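Notes from the Gripper Bench

Hello again from the back half of the building! Last issue I promised a proper update on the examples we've been gathering for Otau, our tabletop learning system, and then I filled my whole slot with complaints about the air conditioning. So this time it's all grippers, I swear.

For anyone who joined us over the summer, the short version goes like this. We want Otau to handle small everyday objects on a table with two arms. We could write rules for every little motion, and a few years ago I would have argued for that, but these days we show it how people do it. So somebody sits down at the table with a hand-held gripper in each hand and does a small chore, then does it again, and again, with everything recorded as they go. Each go-round is what we call a take. We set ourselves a goal of 3000 takes for the first set, which sounded perfectly reasonable in a meeting and sounds a bit different when your thumbs are involved.

The thing I keep telling new people is to slow down at the start. Everyone wants to dive in and grab something! But a take begins with the grippers open and still, pointed at the table, and you hold that for a breath before you move. The learning side needs a clean beginning to work from. If your hands are already halfway to the target when the recording starts, the system sees a motion with no lead-up, and we end up trimming or tossing it.

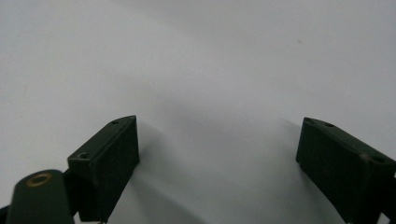
We've gone back and forth on finger pads more than I'd like to admit. The first ones were smooth and shiny and let go of things at the worst possible moments (I have a mental list of everything I've chased under furniture, and it's long). The textured ones grip a lot better, but they pick up lint, so now there's a roll of tape by the door and a wipe-down between batches. Please do the wipe-down. I know it's dull. A lint ball on a pad can change how a thin object rolls, and then we've taught Otau something strange about pens.

We also switched to covering the table for this round. Bare wood grain has a lot going on, and I wanted the first batch of takes to be easy to read before we start making life harder. Later on we'll swap in different coverings and different lighting, and at some point I'd love to do a run on a properly messy desk. Mine is available.

Now, the numbers, because I get asked in the hallway. One good session gives us 80 takes if nothing goes wrong with the cables. Our best single stretch so far was 189, done by two people trading off, and I've been told by both of them never to suggest it again. Quality dropped off toward the end of that one anyway. You can see it when you play the takes back: the reaches get lazy, and the hands start cutting corners they didn't cut an hour before. So we've settled on short sessions with real breaks, and I feel a lot better about what's going into the pile.

The current family of chores is called Prirkik (don't ask, it came out of a naming generator and it stuck). It has 6 variations, all to do with thin things and containers. Pick up the thin thing and drop it in. Take it out and lay it down. Pass it from one gripper to the other first. Steady the container with one side while the other side does the delicate part, which is my favorite, and also the one I'm worst at. You would not believe how much you rely on your fingertips until they're replaced with a couple of stiff blocks.

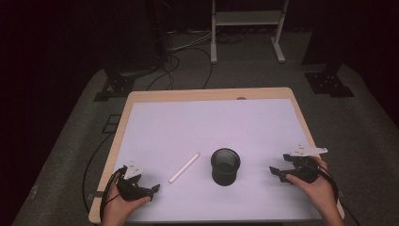 Where things start out matters as much as what you do with them, so please move the objects between takes. I mean really move them! We all drift into habits, and mine is putting everything within easy reach of my right hand. When I looked through an early batch, I'd laid things out in nearly the same spot so many times that the system could have gotten by on memory. The folks at Dlamini, who are training on our takes next door, noticed it before I did. They were nice about it.

The other thing they've asked for is mistakes, and I love this. If you fumble a pickup, don't stop the recording and start over. Set yourself, try again, and finish the chore. Those recoveries are some of the most useful takes we have, and they're hard to fake on purpose (I tried, and it looked like bad community theater). What we don't want is the take where you give up and use your bare fingers. Mark those as spoiled and move on.

A couple of housekeeping bits. Trarnix, our recording program, now beeps once when it starts saving and twice when it's done, so wait for the second beep before you put anything down. If you don't hear it, check the cables at the handle end first. And please keep your sleeves pushed up, especially in sweaters, now that September is nearly here and everyone's dressing for the weather.

We could use more left-handed people, too. Nearly all of our takes so far come from righties, and I'm curious whether the passing variation looks any different when a leftie does it. No experience needed, and I'll get you set up and sit with you through the first few. Sign-up sheet is on the door, mornings are wide open, and I'll bring the good coffee if you come before ten.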